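Flestero arm: stops and faults

Why does the arm stop while stacking?
Mostly the grip fault, code 51. The finger motor pulls more than its limit for 2 seconds. 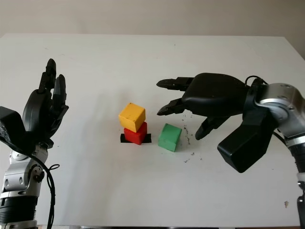 Please press the stop button before you reach in. A faulted arm can still move.

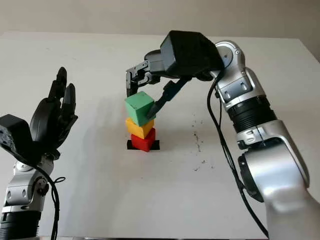 Mastby asks: can we raise the limit? No - it protects the finger.

What do I check first?
The screws of the finger, with power off. 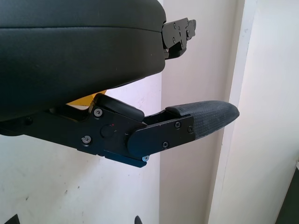 Manole writes that code 51 returned after 6 cycles. Then replace the cable.

When can I restart?

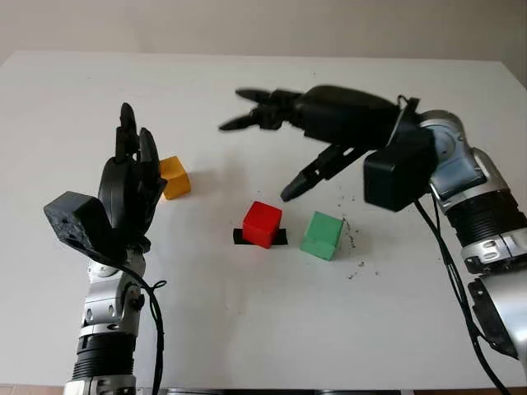 After homing, at low speed.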